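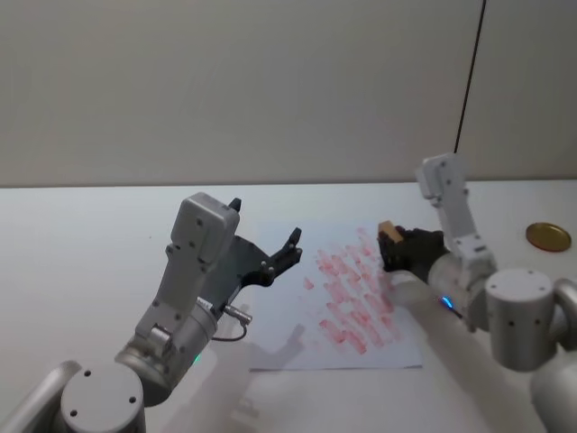 ## About Cukgate

Cukgate is a night school for adults on the second floor of the Henríquez building. We teach bookkeeping, office English and basic payroll to people who work during the day. Classes start at 6:30 p.m. and end at 9.

Visitación Montoya opened the school with one bookkeeping class of 11 students. She still teaches it. Dardo Villalba joined two years later to run the English program and now handles enrollment too.

We have 87 students this term. No class takes more than 30, and payroll is usually smaller. Most courses run 40 hours, with a written test at the end and one retake at no charge.

### Fees and books

Fees can be paid by the month. Textbooks are sold at the front desk, and used copies go on the shelf by the stairs. Students who need a quiet place to study may use Room 4 from 5 p.m.

### Getting here

The Amell bus stops across the street. Parking behind the building is free after 6 p.m. The office is closed for the second half of December, and new classes begin in January.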